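Teaching by hand at Vatthorpe

The operator at the Vatthorpe lab has logged 191 demonstrations on the rice cooker task. She says the first 13 were thrown out.

"I was rushing," she says. "The arm copies your hurry too."
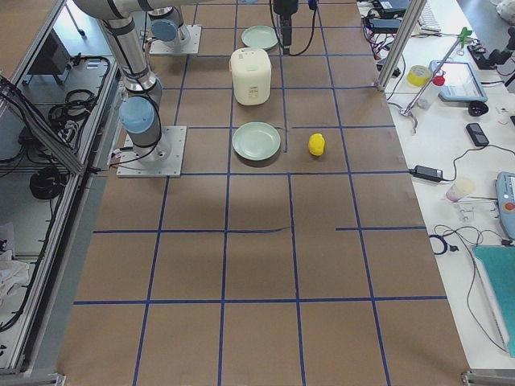

Remote or by hand

She prefers remote control for anything near the lid. "If I push the arm around myself, my own hands get in the way of the cameras. With the remote I go slower, and the path is cleaner."

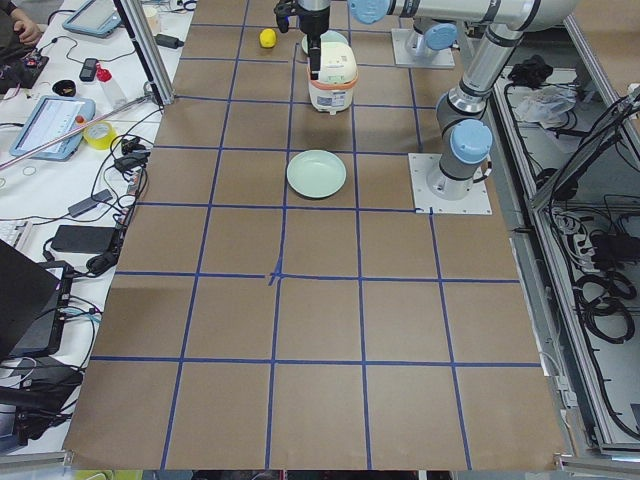

A session is 40 runs, then a break. The plates and the lemon get moved to other squares between runs. "Otherwise it learns one table layout and nothing else," she says. She wants to try a heavier pot in March.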